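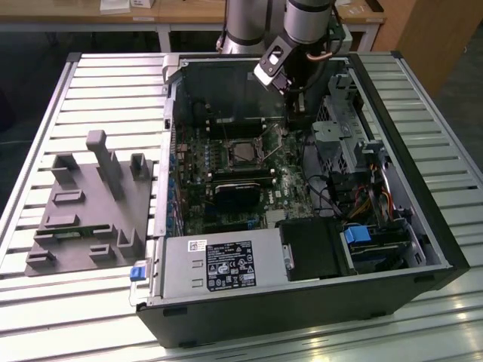

Elli Tikkanen wrote to me that a computer should be opened at least one time before anybody throws it away, because most people have never looked inside the one they used every day. I agree with her, and her letter is the reason I finally put this page together.

My name is Sille Bjarnason and I keep the gallery of the Ivby repair room. We take old desktop computers from offices and homes, and we try to make working ones from the parts. Since May we have received 70 machines, and the shelf by the door is full again.

The tower at the top of the page
Side panel off, lying down on the slatted table. I prefer to work with the tower in this position — the board is flat in front of you and small screws do not fall so deep.
The CPU socket is empty, with its metal square and its lever. Please be careful with the pins in such a socket. One bent pin can cost you a whole evening, and I speak from experience.
The board is dark green and has the DELL name printed on it in white. I like also the row of small blue capacitors on the left side. When you open an old machine, look at the tops of the capacitors first. If they are swollen, write it on the paper label before you do anything else.
The expansion slots and the memory slots are black. On many other boards they have bright colors, and new visitors often ask me if the color means something. Sometimes it does, but every maker has its own rules, so it is better to read the manual.

What we do with the parts
Memory goes in the Bellex boxes, sorted by type and size. Processors go in the small trays with lids, never loose in a drawer. Old hard disks are erased before they leave the room, also when the owner says there is nothing on them. Empty cases go to Trirnent in the next street, where they take the metal.

If you want to bring a computer
Come in the afternoon, after two o'clock. Please take out any discs and write your name on a piece of tape on the case. We accept 10 machines from one household or office at a time. Monitors we cannot take now — there is no place for them.
Power cables are very welcome, we have always too few of the good ones.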